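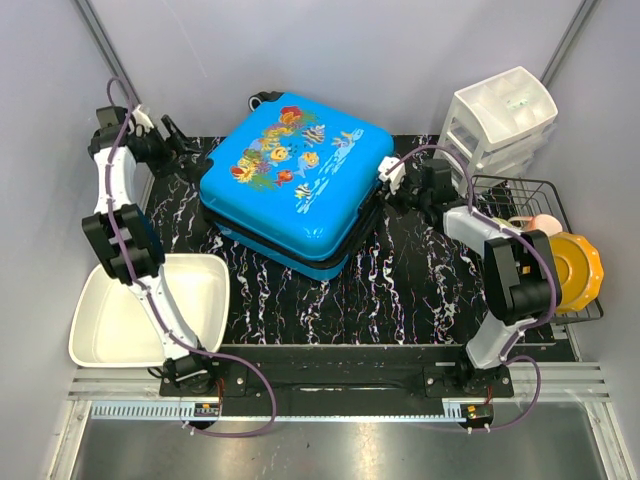 Ticket 671
Subject: Left gripper losing hold on hard-shell suitcase, two-arm cell
Opened by: Aoi Ikeda
Assigned to: Kenta Kudo
Category: Grippers / controller
Priority: Normal
Status: Closed

Aoi Ikeda, Wednesday, 9:20 am

Opening this against the gripper comparison. We're running the Nonetti fingers and the Jolen fingers on the same task, which is turning the blue suitcase on the tabletop with both arms. The case lies flat and each arm takes one side.

With the Nonetti fingers on both arms the turn finishes most of the time. With the Jolen fingers the right arm is fine and the left arm lets go partway through. The controller doesn't throw a fault. The log says the left gripper reached its closing target and stayed there, but the case stops following it.

What I've tried so far:
Restarted the controller. No change.
Re-homed both arms on the rail. No change.
Wiped the finger pads and the shell with a dry cloth. Slightly better for a couple of runs, then back to the same behaviour.
Raised the left closing force setting from 257 to 700. It holds longer but the shell gets pushed sideways before the turn starts.

Force units are whatever the controller uses internally, so please don't read them as newtons.

Kenta Kudo, 10:05 am

Thanks. A few questions before I change anything.

Are both sets of Jolen fingers from the same bag? We had two pad hardnesses delivered and the labels are easy to miss.
Is the left arm using the same approach height as the right?
Which profile is loaded, Koyama or the default?

Aoi Ikeda, 10:30 am

Same bag, I checked the labels. Both are the softer pad.
Approach height is the same number in the config for both arms.
Profile is Koyama on both. I haven't tried the default with these fingers.

Kenta Kudo, 11:40 am

I went through the wrist camera recordings from your last 10 runs. The approach height matches, but the case doesn't present the same surface to both arms. There's a wheel housing near where the left gripper comes in. On the runs that fail, the lower finger lands on the housing and the upper one is on the shell, so the pads aren't parallel to anything. On the runs that work, the case was set down a little further round and both fingers got the shell.

The Nonetti fingers are narrower, which would explain why they get away with it more often. I wouldn't call that a better grip yet. It may only be a smaller target.

Can you do the following:
Put the left force setting back to 257.
Shift the left contact point along the side, away from the wheel.
Leave the right arm exactly as it is.
Run another 10 with the Jolen fingers and keep the start angle of the case the same each time. Tape on the tabletop is fine if it doesn't leave residue.
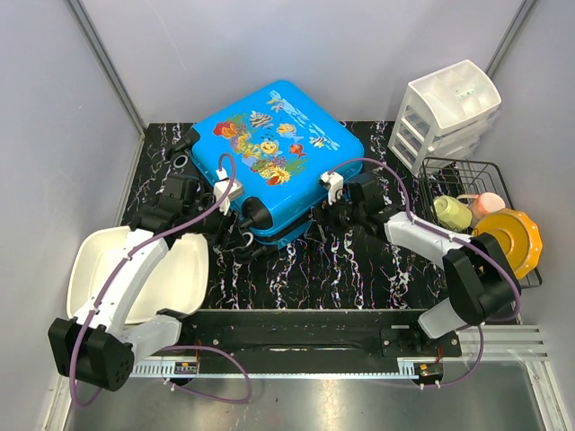
The contact point on the left is the only thing I'd like changed for this round. If we move the force and the position together we won't know which one did it. Same goes for the tray and the dish rack — leave them where they are so the planner sees the same obstacles as before.

Aoi Ikeda, 2:15 pm

Done. Force back to 257, contact point moved toward the middle of the side, right arm untouched.

Nine of the 10 completed. In the one that didn't, the left arm stopped short on approach and the controller reported a timeout, so I don't think it belongs with this ticket. Log is in the Tindard folder under the ticket number.

I then put the Nonetti fingers back on and ran the same thing with the new contact point. All 10 completed. The turn looked much the same with either set.

Kenta Kudo, 3:00 pm

Good, that's clear enough for me. The slipping was the contact point and I'll take the line about weak grip out of the Jolen notes. The earlier Nonetti results should be marked as taken with the old position so they don't get averaged in with today's.

The approach timeout gets its own ticket. It looks like the joint speed limit in the Koyama profile, but I'd want to see it happen again first.

Aoi Ikeda, 3:20 pm

Results relabelled and the timeout logged separately. The new contact point is saved as the default for this suitcase. I haven't touched the settings for the cups or the plate.

OK to close.

Kenta Kudo, 3:25 pm

Closed.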